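Loose Batteries on the Workbench: How I Keep, Check and Throw Them Away

By Vasylyna Zakharchenko
Filed under: Workshop, Small Storage

For many years my batteries lived in one drawer together with screws, keys and old coins. Then one evening I opened this drawer and a 9-volt battery was lying with its two contacts against a steel ruler, and the ruler was hot in my hand. After this I changed my habits. I write them down because my neighbor Elaine Evangelista asked me three times already, and it is easier to give her a page.

Empty the drawer first

Take everything out and put it on a tray that is not metal. Separate the ordinary alkaline ones from the rechargeable ones, and put every lithium cell in a third group. Please read the label and don't decide by the size, as some lithium cells have the same size as an ordinary AA. If a label is missing and you cannot find what the cell is, it goes to the recycling box.

Look at each one in good light. I throw away from use every cell which has:
a dent or a swollen side
torn or scratched plastic wrap
white or green crust at the ends
a sweet or sharp smell

Do not try to repair the wrap with kitchen tape and continue to use the cell. I did this once and I am not proud.

Give them a soft place on the bench

When I work with a flashlight or a small radio, the cells come out and must lie somewhere. A round cell rolls very well, and the floor is always concrete. I use a rubber mat on the bench, and under the cell I put a small square of cloth or folded paper. The cloth keeps it from rolling and I also see at once where I have left it. Choose a color that is different from your mat. A dish cloth cut in pieces gives enough squares for the whole year. 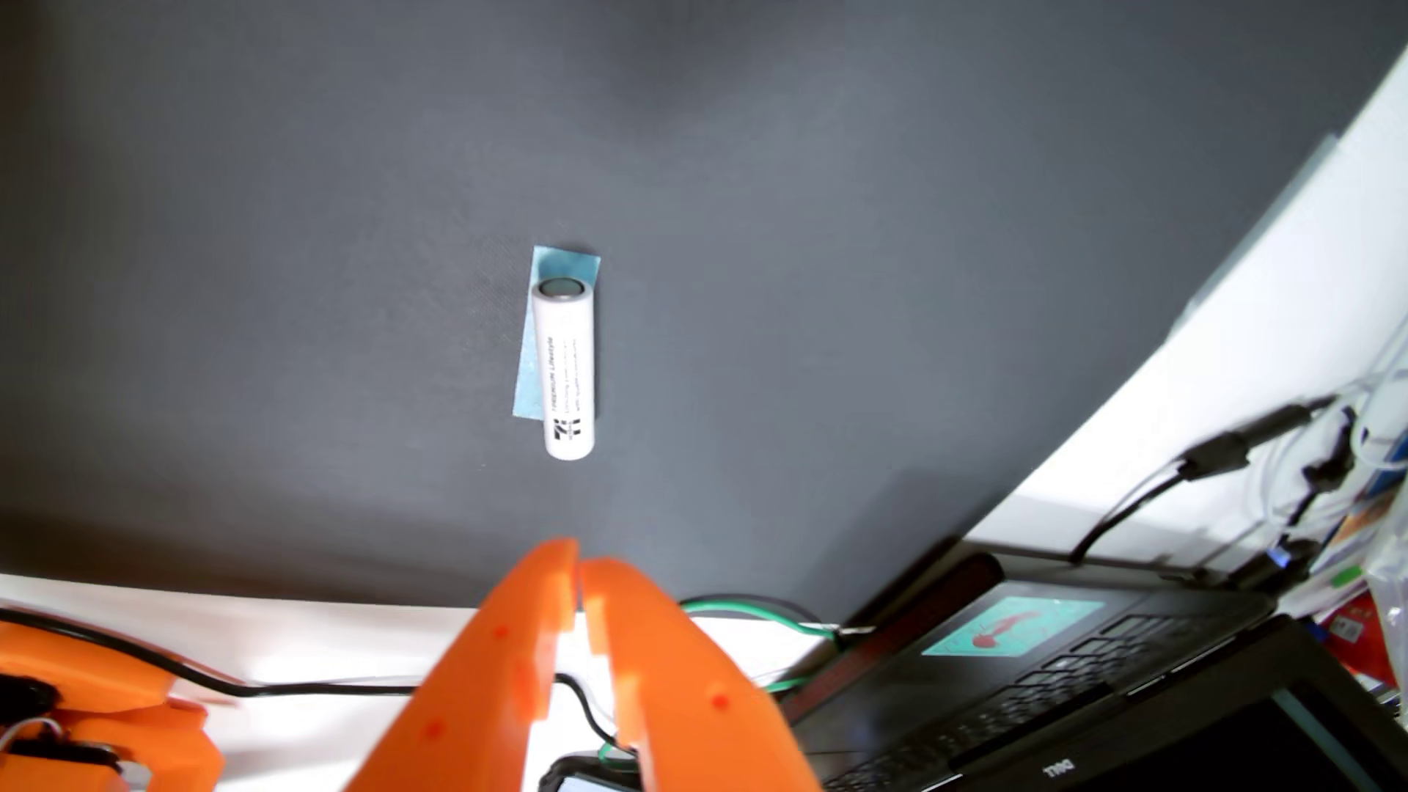

Can I keep spare batteries in the refrigerator?
It is better to keep them at room temperature, in a dry place. In the refrigerator they collect moisture when you take them in and out, and the moisture can make rust on the contacts. A closet shelf away from the heater and the window is good enough.

Boxes, and what to write on them

For the spare ones I bought a plastic box from Cuvley with 30 places, each battery standing in its own hole. Before this I had one from Bredano, which was cheaper, but the lid opened by itself when the box was carried by the handle. If you don't want to buy anything, an egg carton holds the big ones quite well. Keep all the ends in the same direction. For 9-volt batteries, put a piece of tape over the contacts, every time, new or old.

On each rechargeable cell I write the month and a letter with a thin permanent marker. Cells with the same letter were bought together and they work together. If one of the set becomes weak, the whole set goes to less important work, such as the wall clock - or, in the case of two cells, one clock and one remote control. I never mix old with new in the same device, and also not two different brands.

Charging

I charge on a ceramic tile, in the room where I am sitting. Use the charger that is made for this type of cell. A charger for NiMH cells must not be used for lithium, even when the cell fits inside perfectly. When the light turns green I take them out and wait 15 minutes before I put them in the box. In June, when my workshop becomes very warm, I move the tile into the hallway.

Cleaning the contacts in a device

If an alkaline battery has leaked inside a toy or a lamp, put on gloves and take it out. Wet a cotton swab with a little white vinegar, rub the crust until it stops to fizz, then use a second swab with clean water, and a third one dry. Leave the battery door open until the next day. A spring which is already eaten by rust will not become good again from vinegar.

Before storing Christmas lights and camping lamps for a long time, remove the batteries. I put a paper note inside the empty place, "6 x AA, brown box", so in winter there is no searching.

Throwing away

I keep a glass jar with a plastic lid near the door. Tape over the ends of lithium cells before they go in. When the jar is half full I take it to the collection point at the hardware store. Damaged or swollen lithium cells I don't put in the jar at all - they wait outside in a metal can with dry sand, away from the wall, and I call the town waste office to ask on which day they accept them.

Elaine wants to know also about old phone batteries. I will write about them separately.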